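In defense of the odds-and-ends bin

Every home I have ever loved has had one container where things that belong nowhere end up together. For years I was ashamed of mine. I read the tidying books, I bought 9 little drawer dividers from Prinasetti, and I labeled them all, and still by Tuesday there would be a scoop sitting in with the batteries.

So I have come around to the big plain bin – a deep gray one, with sloping sides and a floor you can see at a glance. A work glove can lie next to a baby bottle and a scoop and do no harm to either. They share a roof for a while, the way cousins do at a holiday, and then somebody comes looking.

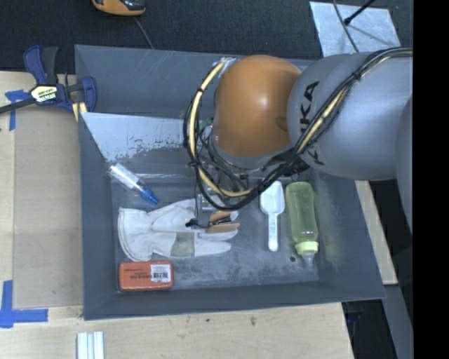
Rajput wrote to me after my last column to say that a mixed bin is only a decision put off, and that a baby bottle deserves a clean shelf of its own. I take the point about the bottle, I really do, and ours goes through hot water before anyone drinks from it. But a decision put off until Saturday morning, with coffee, is often a better one than the kind I make at bedtime with my arms full, and I would rather sort one bin once a week than police a whole wall of small boxes every night.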